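Workow 2 Picking Cell: Product Information and Safety Notice

Manufacturer: Lasent
Product group: Bin-picking cells for mixed goods
Distributor and service partner: Duggan
Page last revised: Dec 9, 2019

Important notice to owners and operators

Owners of the Workow 2 are asked to read the section headed "Divider release fault" before the cell is next used. The notice applies to all cells supplied with the fixed-slot divider. Cells supplied with the bolted divider are not affected, and may continue in use under the normal instructions.

Overview

The Workow 2 is a tabletop picking cell for laboratories, training centres and small packing rooms. It is intended for trials in which a single arm lifts mixed objects out of a two-part bin and places them on the other side of a divider. The cell is supplied as a bin, a divider, an arm with a two-finger gripper, a control unit and a set of leads. A table is not included.

The cell is designed to run for long periods with little attention. It is not designed to run without supervision. An operator who has completed the Lasent induction should be within reach of the stop button whenever the arm has power.

Goods suitable for the cell

The gripper will handle most rigid and semi-rigid household goods, including utensils, small bottles with the cap closed, moulded plastic parts and soft pouches. Users should not load glass, blades, open containers, batteries or anything that may leak. The combined load in the bin must not exceed the figure shown on the rating plate.

Long-handled items such as ladles and serving spoons are permitted, but they are the items most likely to bear against the divider when they are lifted at an angle. Please take this into account when reading the notice below.

Divider release fault

In June, Duggan received a report from the Billitz training site that the divider of a Workow 2 had lifted out of its slots during a picking run. The gripper had closed on the handle of a serving spoon while the other end of the spoon was lodged under the lower edge of the divider. As the arm rose, the divider rose with it. The arm did not register the extra load and continued to its placing position, where the divider fell onto the table. The operator pressed the stop button. No person was hurt. One gripper finger was bent and the lead at the wrist was pulled from its clip.

Lasent examined the returned parts and reviewed the records kept by the control unit. Two causes were found.

The first was wear. The divider is held by a slot in each end wall of the bin, and the fit is meant to be tight. Repeated contact from the gripper moves the divider by small amounts, and over time this opens the slots. The Billitz cell had completed 2,000 runs without the slots being measured. The maintenance sheet in use at the time did not ask for this to be done, and Lasent accepts that it should have.

The second was the load limit set in the control unit. The limit was high enough to allow the weight of the divider to pass as an ordinary object. A total of 284 cells were shipped with this setting. Owners of these cells have been contacted in writing through Duggan. Any owner who has not received a letter, or who bought a cell second-hand, should contact the service desk and quote the serial number on the underside of the control unit.

What owners should do now

Stop the cell and remove power from the arm before placing hands in the bin. The stop button alone is not sufficient for this work, as the arm may settle when the brakes are released.

Empty the bin. Take hold of the divider at both ends and attempt to lift it. If it moves upwards under hand pressure, the cell must not be used until the divider has been secured or replaced.

Look along the foot of the divider. Where a gap has opened between the divider and the floor of the bin, thin items can slide beneath it. Any strip or tape that has been fitted over the gap should be checked for loose ends.

Check the face of the divider for deep scratches and flaking. Light scraping is normal and has no effect on the strength of the part. A crack of any length is not normal, and a cracked divider must be taken out of service.

Install control software with the lower load limit. The new limit is set so that the arm will stop and hold its position if it begins to lift the divider. Instructions are sent with the software. Cells which have no network connection can be updated by a Duggan engineer during a service visit.

Interim measure

Until a bolted divider has been fitted, Lasent permits the use of two spring clamps, one at each end of the divider, gripping the divider line at the wall of the bin. The clamps should be of a bright colour that is easily noticed by the operator. They must be checked at the start of each working day, and again after any contact with the arm.

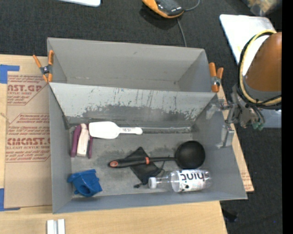

Clamps add height and width at the ends of the bin, and the control unit has no knowledge of them. Before restarting, the operator must enter a keep-out area around each clamp by following the steps in the setup guide. The arm should then be moved at its lowest speed to every corner of the bin, with the gripper open, to confirm that neither the fingers nor the leads come into contact with a clamp. The leads at the wrist need particular attention, as a loop that hangs too far from the cover can catch on an upright handle.

The interim measure is approved for use at reduced speed only. It does not replace the repair.

Repair and replacement parts

The bolted divider is supplied free of charge to owners of affected cells. It is fixed through the end walls and does not depend on the slots. Fitting requires the bin to be drilled, and a template is included. Owners who would prefer not to drill the bin may ask for a complete exchange – the old bin must be returned in the packaging provided.

Gripper fingers bent in an incident of this kind should not be straightened. Replacement fingers may be ordered in pairs from Duggan. After new fingers have been fitted, the gripper must be set up again before any objects are handled.

Changes to routine maintenance

The maintenance sheet has been reissued. Slot wear is now measured at every service, and the lift test described above forms part of the weekly check. Earlier versions of the sheet should be withdrawn and destroyed. Sites that keep their own written procedures are asked to amend them in line with the new sheet.

Reporting a fault

Any unexpected movement of the divider, bin or arm should be reported to the Duggan service desk, whether or not damage has resulted. Please leave the cell as it stands where it is safe to do so, remove power, and keep the records held by the control unit. Records are overwritten when the cell is restarted, and a report made without them is more difficult to investigate.

Warranty

Fitting the bolted divider in accordance with the template does not affect the warranty. Damage caused by continued use of a cell after a failed lift test is not covered.

Related documents: Workow 2 setup guide; Workow 2 maintenance sheet (reissued); bolted divider fitting template; Duggan service request form.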